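The case for a plain white work surface

Orlando Ríos refitted the packing corner at Nekusmont in June and asked me which top to order. I told him matte white, and he told me it would look filthy in a week. He is right about that, and I still think it is the correct order.

A patterned or speckled top is sold on the promise that it hides marks. Hiding is a poor property in a surface where goods are checked and boxed. A crumb of tape adhesive or a smear from somebody's lunch stays where it is until it transfers to a carton, and the carton goes to a customer. On white, a small orange smudge or a tan speck shows up from standing height and gets wiped.

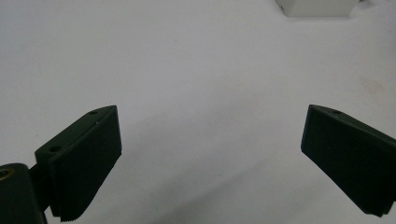

Gloss is a separate question, and here I part company with Lucero Carhuamaca, who prefers it for cleaning. Gloss wipes faster. It also throws lamp reflections back at the person working, and under a strong reflection a pale stain disappears. Matte needs a second pass with the cloth. I accept the second pass.

The weak point is white packaging. A white box on a white top has only its shadow to mark the edge, and a flat, even light removes most of that. The remedy is one lamp set low to the side - ours sits 30 cm above the top - or a strip of gray tape along the back where finished boxes wait.

Orlando's other objection was cost. The matte top was 270 against 255 for the speckled one. He ordered the speckled one for the second bench, and I have asked him to keep the offcut.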